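Morkov Pink Bags – Everyday Roll

Item 356
Sold by Itier Household Supply

The Morkov is a light plastic bag for small jobs at home, in the shop or in the classroom. We have sold it for many years under the same item number, and most of our customers order it again without looking at other colors. The film is thin but it has good stretch, so the bag gives a little before it tears. You can see light through it, and this helps when you search for something small at the bottom.

The color was asked for by our customers with small children. Toys, crayons and craft paper go into pink, and kitchen waste goes into another color. In this way nothing is thrown out by mistake.

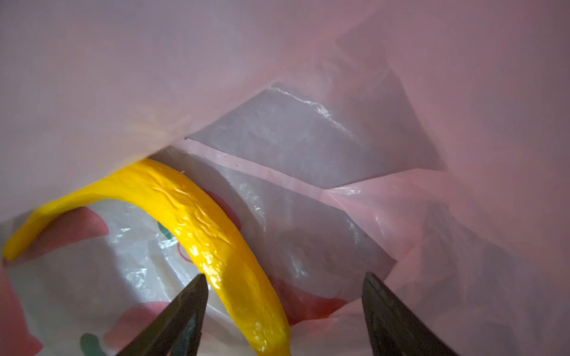 What is in the package

One package holds 600 bags on two rolls. The rolls have no hard core inside, so you can press them flat and keep them in a drawer. Each bag is separated by a tear line. Please pull to the side, not straight down, then the line opens clean.

We also sell a carton for schools and offices. The carton is item 989 and it is sent from our Turcotte warehouse, so it can arrive on another day than the rest of your order.

How to open the bag

New film likes to stick to itself. Rub the top edge between two fingers until you feel the layers move, then put your hand inside and push the bottom out. In winter, when the air in the house is very dry, it goes easier if you touch a damp cloth first. Do not blow into the bag if it is for food.

For sorting on a table or counter, fold the top edge outside one time. The mouth stays open better and you have both hands free.

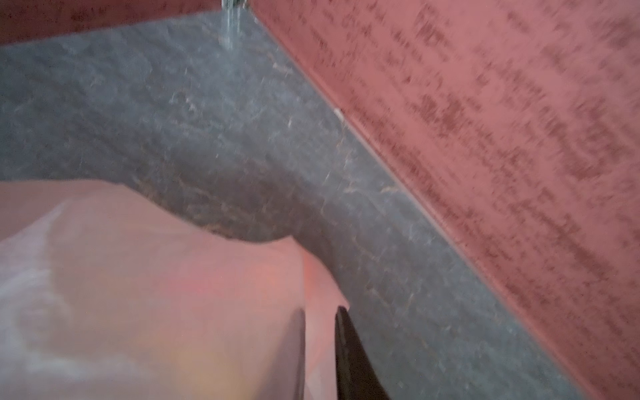
Can I use the bags in the freezer?
We advise against it for more than a few days. The film becomes stiff in the cold and can split at the seam. For the freezer please take the Plusix bag, it is thicker and has a tie.

Care and storage

Keep the rolls away from the window and from the heater. Sunlight makes the color pale after some months and the film loses its stretch. A bag that was used for dry things can be used again – shake it out, turn it inside out and let it hang open for one night.

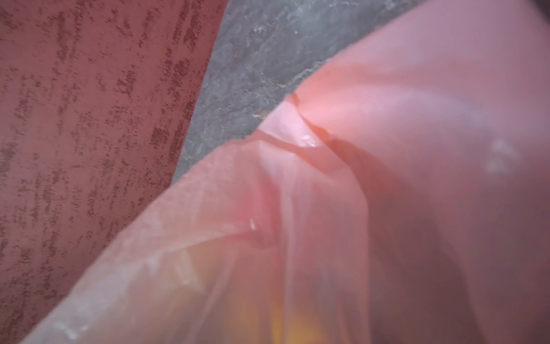 If you wash it, use cool water only and no brush. Warm water makes the seam weak.

Keep all bags away from babies and small children when no adult is in the room. Thin film can cover the mouth and nose.

Orders and returns

Closed packages can be returned within the month of purchase. Orders that come before 2 in the afternoon are packed the same day, except in July, when we work with fewer people. For carton prices write to Tamsin Thibodeaux in sales. Questions about the material are answered by Umesh Uniyal.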